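Equipment planning: tray service arm for the Flullville tea counter

The budget request for the counter automation trial has been revised and the purchase is now split into two stages. The first stage covers a single arm, its mounting and a gripper suited to crockery. The second covers a mobile base for carrying trays to tables, and will not be considered until the counter work has been costed over a full quarter.

The request was prepared by Aušra Vasiliauskas, who looks after equipment planning for the Bustano sites. Two suppliers returned written offers. Letar quoted for an arm with a fixed pedestal, bolted to the floor behind the counter. Melis quoted for a lighter arm on a clamp mount, with the controller housed separately under the worktop. Both offers include commissioning. Only Melis includes a second set of finger pads.

The clamp mount is preferred at present. A pedestal would take up standing room on the staff side and would need the floor covering to be lifted. The clamp has its own drawback: the worktop must be stiff enough to hold the arm steady at full reach, and the joiner's report on this is still awaited. If stiffening is needed it will be charged to the building budget and will not appear in the equipment line.

Payload is not a deciding factor. The heaviest single item in the trial is a loaded tray, and both arms can lift one with a good margin. Reach matters more. The layout drawing gives 700 mm from the mounting point to the far side of the working area, and the Letar arm meets this only with the wrist almost straight, a position in which it cannot tilt a tray to correct it. The Melis arm has enough reach to keep the wrist bent throughout.

Grippers account for more of the cost than was allowed for in September. A two-finger gripper with flat pads will lift a tray by its lip but is poorly suited to a round cup. Curved pads hold a cup well and are of little use on paper items. The options are a tool changer, a gripper with adaptive fingers, or a reduced list of tasks. The tool changer adds 496 euros to the Melis offer before tax and the adaptive fingers add more. Napkins and small packets are the hardest items on the list for any of these, and the recommendation is to leave them with staff in the first stage.

Items on the task list, in order of priority:
Move cup and saucer from preparation area to tray
Set cup down on counter from tray
Return empty plate to tray
Turn tray to face the guest
Place napkin flat on tray (deferred)
Place packet on tray (deferred)

Cycle time has been given less weight than in the earlier draft. A full cup has to be moved slowly whatever the arm is capable of, and the quoted top speeds have no bearing on it. The safety assessment will in any case limit speed near seated guests. Suppliers have been asked to quote times for a cup filled close to the rim and to state the speed at which they were measured.

Running costs are estimated at 181 euros a month, made up of the service contract, replacement pads and electricity. Pads are treated as consumables. Staff training is costed separately at 121 euros a head and is a single payment. Spare parts held on site should be limited to pads and one signal cable, with the supplier carrying everything else.

Three points remain open: the worktop report, the position of the emergency stop on the guest side, and whether the gripper surfaces may be cleaned with the product already used on the counter. Melis has been asked for a written answer on the last of these. No order will be placed until all three are closed.
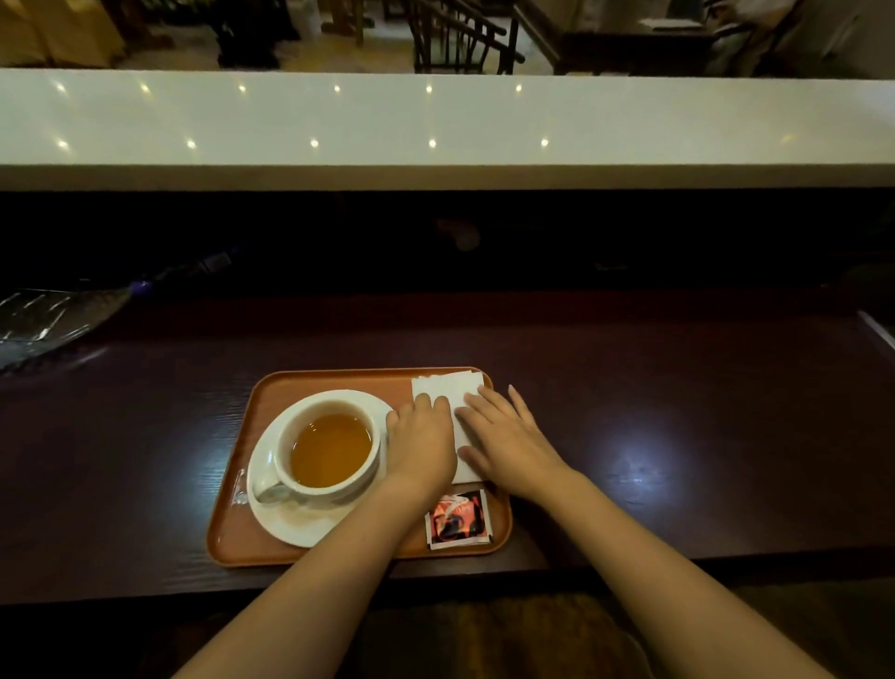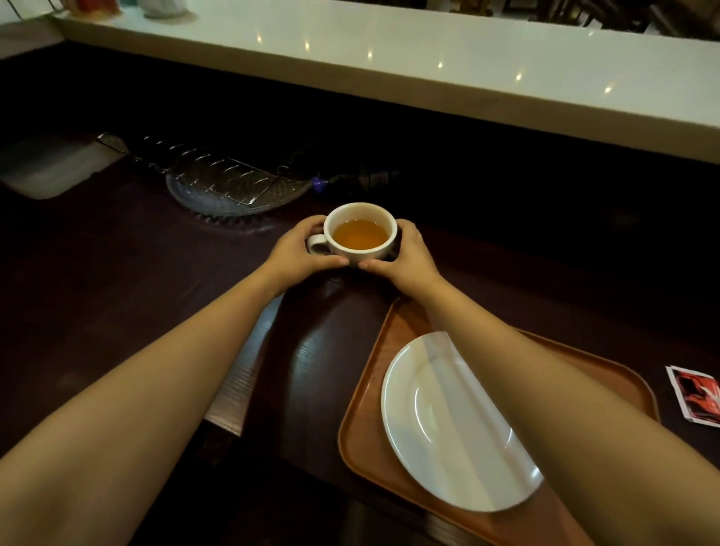 Tea service at the counter, by hand.

Flullville, 13 January 2018

The revised request replaces the version sent out with the previous newsletter, and copies of the earlier one should be discarded. Comments on the task list or the gripper options should go to Aušra Vasiliauskas in writing, with the item named. Comments on the mobile base will be kept on file for the second stage.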